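A Word from the Workbench End of the Hall

February is when I finally sort out my seeds, and this year I did it properly, on the living room floor with the heat turned up and the cat shut in the bedroom. I had 68 packets. Some of them were older than my marriage. I found a squash from the first year we had the plots at Ginamham, back when Grigore Enache was still growing those enormous leeks and leaving them on people's doorsteps without a note (we all knew it was you, Grigore!).

So, germination tests. I've been asked about these by a few of the newer plot holders and I do think they're worth an evening. Take ten seeds from an old packet, lay them on a damp paper towel, fold it over, slide it into a sandwich bag and write the name and date on the bag. I put mine on top of the fridge. Tomatoes should show something inside a week or so, peppers can take twice that, and parsley will take as long as it pleases. If seven or more sprout, sow as normal. If it's four or five, sow thicker. Fewer than that and I'd buy fresh, though I admit I have a soft spot for the strays and usually pot them up anyway.

Beans keep for years. Onions and parsnips don't, and I threw out three packets of parsnip without bothering to test them, which hurt a bit because I'd paid full price for those at Laketti and never opened them.

The swap is on again this month in the long room at the Coman building, doors at 4 in the afternoon, and Ruxandra Roman is bringing the soup. Bring seeds in envelopes with the variety and the year on the front -- last time we had a whole shoebox of things labeled "beans, good" and I took some home and they were in fact good, but I have no idea what they were and couldn't tell you how to get more. If you don't have any seeds to trade, come anyway and take some. Liviu Dumitrescu has saved a huge amount of his purple mustard and would be thrilled to see the back of it.

Water goes back on at the plots once the nights warm up. Anca Pop has the key to the shut-off now, so please call her and leave the pipe alone, even if you're sure you know which way the valve turns. We paid 740 for the repair last spring and I would love to spend this year's money on compost.

And the shed shelves are done! Olumide Onuoha put up 13 of them over two evenings and they're deep enough for the big trays. Plot tools go on the left, shared tools on the right, and please knock the mud off first. I'd like us to get through one season without a fork going missing.
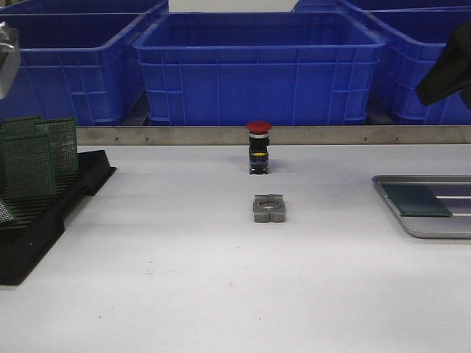
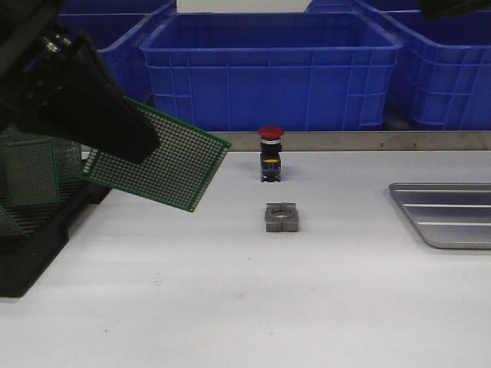 I'm still short of people for the front bed by the gate. It's mostly weeding until the bulbs are over, then we'll put in zinnias and some of that tall cosmos everyone liked. You don't need your own plot to help and you don't need to know anything, I'll be there with a flask most mornings once it's light enough.

Oh, and someone left a very nice green wool hat in the long room after the January meeting. I've washed it (sorry if I shouldn't have) and it's on the hook by the door. Claim it at the swap or I'm wearing it to turn the compost.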